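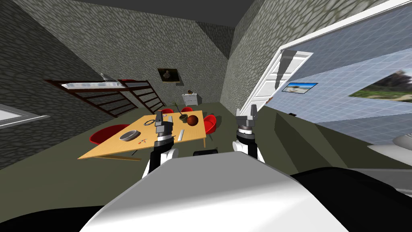
4.2 Placement choice and its discontents

Of the 3,939 secondary students who applied through Sollovier for a term abroad, 2,892 ranked three host schools, as the form politely asks. The remainder ranked one school and left the other boxes blank, a strategy the program handbook calls "inadvisable" and the students, in free-text comments, called "knowing what I want."

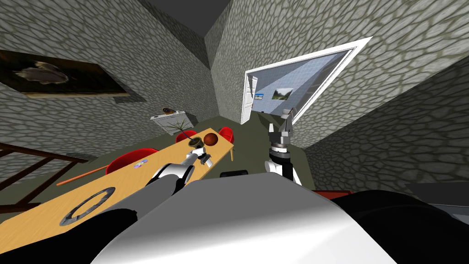 Did ranking more schools make students happier with where they ended up? Only slightly, and the difference had disappeared by the mid-stay survey in July.

We had expected subject availability to drive the rankings, having built most of our coding scheme on that assumption. Distance to the nearest beach performed rather better.

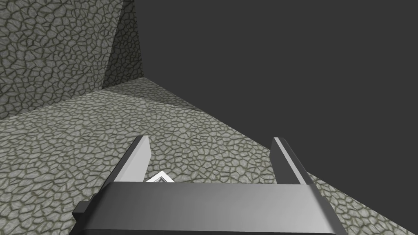

Homestay preferences were messier still. Students placed through Nivivau could list up to 60 characteristics of an ideal host family, and a discouraging number used the full allowance. Coordinators at Breathnach, who match by telephone and a wall calendar, reported fewer transfer requests - though they also reported losing the calendar, so we treat this finding with some caution.
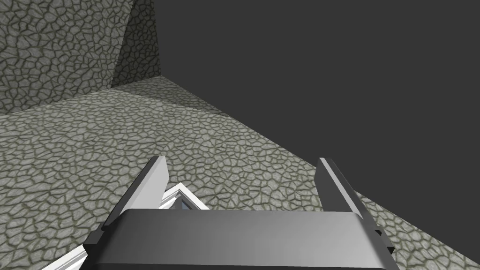 Figure 3. Simulated view: two-fingered gripper above a stone-textured floor.

Parents' responses are analyzed separately in Section 4.3, partly for reasons of method and partly because they were so much longer. Credit recognition by the home school, the issue parents raised most often, was mentioned by hardly any of the students.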